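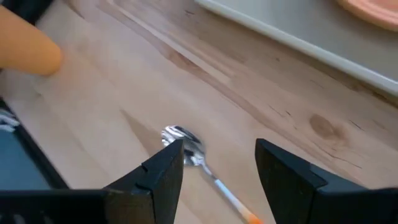
**To:** Skudham Small Grants
**Project:** Two-armed table-laying rig, shared workshop build
**Date:** 8/17/26

Hello again, and thank you for being so patient with us over the summer. I promised a proper account of how the build is getting on, and I'm afraid it will be a bit of a ramble, because quite a lot has happened since the note we sent in July (and that one was written in a hurry, as you may have noticed!).

The short version is that the table is built, both arms are mounted and we have moved on to cutlery. You may remember that the plan was to get two arms to lay a simple place setting on a tray, and then clear it away again, using parts that a keen group could buy and bolt together over a few months of evenings. We are still aiming for exactly that. The frame is the Stevura kit we put in the application, and it went together more easily than I feared, though we had to send back one bag of brackets and wait nine days for the right ones.

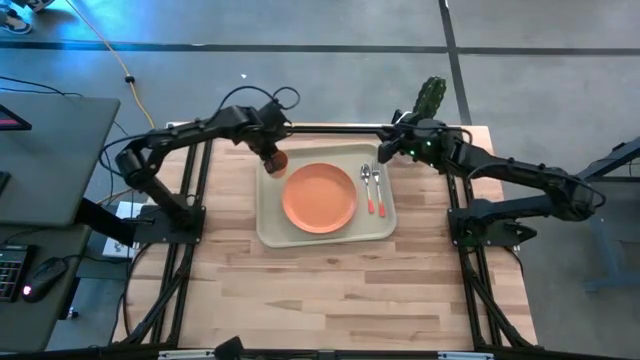

Getting the arms to share a table has taken more of our time than anything else. Each one behaves very nicely alone, but as soon as they both want the same bit of tray they need manners, and manners take a lot of typing. For now we have drawn a line down the middle in software, with a narrow strip where only one arm may be at a time. It makes everything rather slow — one arm hangs back while the other finishes — but we have had no knocks since we put it in.

Spoons are the other thing. They are thin, they are shiny, and they lie so flat that the fingers have to come down very close to the wood to get hold of one. We logged 200 spoon attempts in July and the arms managed a clean lift in 226 fewer tries than we had allowed for in the plan across all the cutlery, so we have some slack to spend on forks. Having a handle in a different colour from the bowl does help the software to work out which way round the thing is lying, and I would recommend it to anyone trying the same.
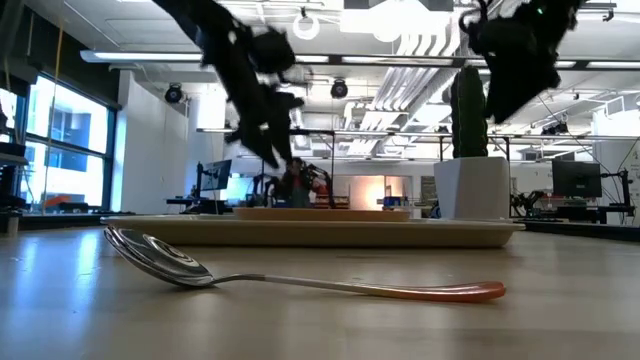
**Geltside Shared Workshop, Robot Build Group**

On money, we are still inside the budget. The Farkas power supplies cost a little more than we had put down, and we made that up by cutting the cable covers ourselves. There is £226 left in the parts line, and I would like to keep it for spare gripper fingers if you are happy with that.

Still to do before the next report:

- forks, then a fork and spoon together
- passing an item from one arm to the other
- a stop button that can be reached from both sides of the table
- writing up the build notes so that other workshops can follow them

We have five build evenings booked for the next stretch, and you would be very welcome at any of them. Do let me know beforehand and I'll make sure the kettle is on and the arms are behaving.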